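Home | Notes | Site visits | Tooling | Contact

Visit to Rowbotham: planner and controller session

Last updated: October

Three of us went to Rowbotham to look at how their group runs contact tasks on a two-arm cell. Our interest was the software. We run a similar stack at Brindby and have had trouble with the handover between the planner and the low-level controller whenever a tool touches a surface.

1. Architecture

Roy Dobson took us through the code before we saw anything move. The planner, Budeletti, works in the task frame and outputs short path segments with a target normal force attached to each point. A separate process, Numness, reads the segments, solves for joint positions and closes the force loop at 1000 Hz. The two talk over shared memory. They tried a message bus first and dropped it after seeing jitter in the timestamps.

Both arms share one planning scene, even when only one has work to do. The idle arm is treated as a moving obstacle with zero velocity. Dobson said this costs a little planning time, but it removed a class of error they used to get when switching a job from a one-arm to a two-arm plan.

2. Brush work

Calligraphy is their standard test for contact control. A brush is soft, it bends behind the direction of travel, and the mark it leaves is a record of the pressure. The right arm does the dipping and the writing. The dip is its own routine with a separate force limit, and it ends on a dwell timer.

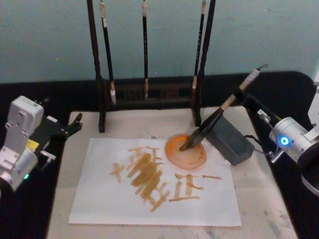
3. Perception and stroke logging

The paper is located once per sheet from the head camera, by fitting its four edges. A slightly rotated sheet is fine, as the stroke file is transformed to match. After each character the system takes another image and compares the ink with the reference stroke by stroke. Overlapping strokes are the weak point. Once a cluster fills in, the comparison can't separate one stroke from the next, and the score is thrown out.

Width is handled better. The model maps pressure to stroke width from 2480 logged strokes, and the residuals Dobson showed us were small except at the start of a stroke, where brush bend hasn't settled. Dry streaks are scored separately from width. Ink load isn't modelled at all. The planner asks for a dip after a fixed length of travel.

4. Tooling

The replay viewer was the most useful thing we saw. It lines up the planned path, measured force and camera images on one time axis, and any segment can be sent back to the simulator with one command. Config files are versioned with the logs, so a run from months ago can be rebuilt. The regression suite has 47 recorded runs and is triggered on every merge to the controller branch.

5. Points to follow up

- Ask for the segment format spec, including how force targets are blended at corners.
- Check whether our controller can accept a dwell condition without a new state.
- Compare their edge fit with our marker-based method on plain white paper.
- Find out what Numness does when a segment arrives late. We saw the timeout in the code but didn't get to the recovery branch.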